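Tistell Reuse Room — progress report to the Kubiak Fund
Fri 24 September

Hello all, and thank you for being so patient over the summer. I promised you a proper update once the new benches were in, so here goes (make a tea, I do go on a bit).

The biggest change since July is the sorting area. We used to tip everything out on the floor and crawl about after it, which my knees will not miss. Now each load goes into a bin up on a table, at a height where you can reach in without folding yourself in half. Your grant paid for the tables and the bins, and we came in at 85 per cent of the budget because Plernico let us have the delivery free. I'd like to put what's left towards shelving, if you're happy with that.

We went for open metal bins in the end. The plastic crates were cheaper, but two of them split in the first week of the trial and I got fed up with sweeping. Grey metal on a light wooden top looks rather smart, I think, and the dark floor covering has made the whole place quieter — you can hear the radio now! 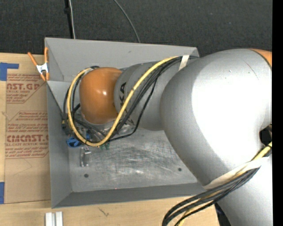 Karabo Mabuza wrote back after the last update to ask whether the bins shouldn't have lids, as the Fleltimberg store had no end of trouble with dust getting into things over a weekend. Fair point. I've priced up some simple covers and they'd add 60 pounds to the total, so still well inside what you gave us. I'll hold off until I hear from you.

Now for the less cheerful bit. The labels are behind. We need 100 of them and so far I've had 15 back from the printer, all with Tistell spelt wrong, so those are going back on Monday. Until then we're managing with masking tape and a fat marker pen, and my handwriting being what it is, there have been one or two mix-ups between hinges and brackets.

Next on the list is the shelving along the back wall, then a second go at the opening hours, which don't suit anyone who works a normal day. I'm hoping to try a late evening and see who turns up.

Do ring if anything looks odd in the accounts sheet. I'm in most mornings.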